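Section 4. Setting Up a Sales Tracking Report in Fovum

Use this section to build a monthly report of listings, pending contracts and closed sales for one market area. You need an agent or office manager login and at least one linked listing feed.

4.1 Define the market area

1. Open Reports and select New Market Report.
2. Type a name of up to 40 characters. The name prints on every page.
3. Under Area, choose a saved boundary or draw one on the map. The samples in this section use Zernia, which holds 4,000 parcels.
4. Select Save Area.

Note: An area with more than one listing feed can return the same home twice. Turn on Match by Parcel before you go to 4.2.

4.2 Choose the property types

5. Check Existing Homes, New Construction, or both. New Construction is counted at contract signing. Existing Homes are counted at closing.
6. Set the price range. Leave both boxes blank to include all sales.
7. Set Minimum Sales. If the area closes fewer homes than this number in a month, the median price is left blank and a dash prints in its place.

Caution: Do not add the two counts together. A contract signed in June may close several months later or be canceled.
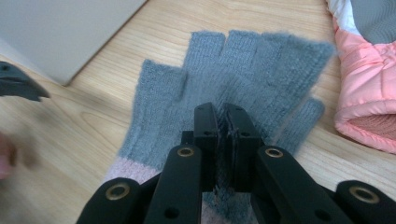 4.3 Set the comparison period

8. Select Prior Month, Same Month Last Year, or both.
9. For month-to-month comparisons, turn on Seasonal Adjustment. The adjustment requires 24 months of closed sales. With less history the switch is gray.
10. Select Preview. In the Zernia sample, the preview shows 925 active listings and 526 closed sales.

Note: Months of supply is active listings divided by closed sales for the month. The sample value is 1.8.

4.4 Schedule and send

11. Choose a run day. The default is the first Friday of the month, 6:00 a.m.
12. Add recipients. The limit is 1,000 addresses per report.
13. Select Activate.

Late closings are added to the month in which they closed, and the revised figure is marked with an R in the next report. To lock a month against revision, see Section 6.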